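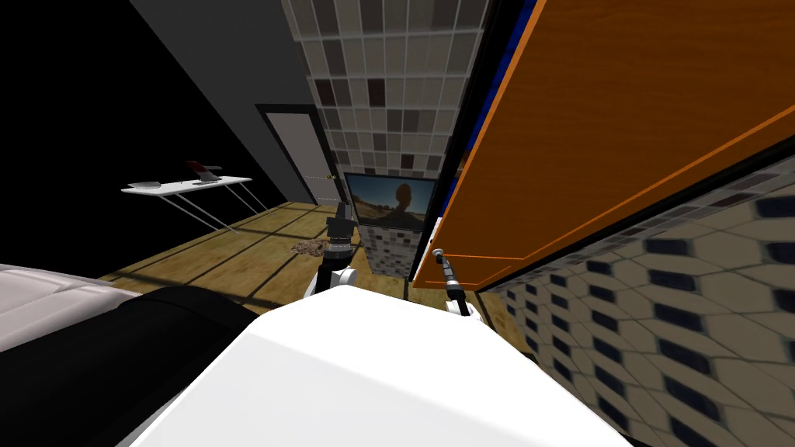
**Gripper holds on to cabinet door forever in sim, arm faults out**

**kelix_dan:** Task is "open the orange cabinet." Right arm reaches the door corner, closes, and then never lets go. At step 1363 the joint torque goes over 320 and the whole run aborts. Six runs, six aborts. The robot is very committed.

**Bosley:** Your door collision mesh is too fat. Shrink it.

**Trinh Nghiêm:** Disagree. I had this on the Prokberg kitchen. Mesh was fine, the release command was getting dropped whenever the base was still moving. Check your log near step 692.

**Bosley:** Dropped commands don't give you torque spikes.

**Trinh Nghiêm:** They do if the base drives off while the hand stays put.

**kelix_dan:** Base is creeping backward from 692 on. Ugh.

**ung_:** Please fix this before it goes on hardware – a torque abort is cheap in sim and a shoulder joint isn't.

**kelix_dan:** Added a base stop before release. Running it again now.

**Bosley:** Still shrink the mesh.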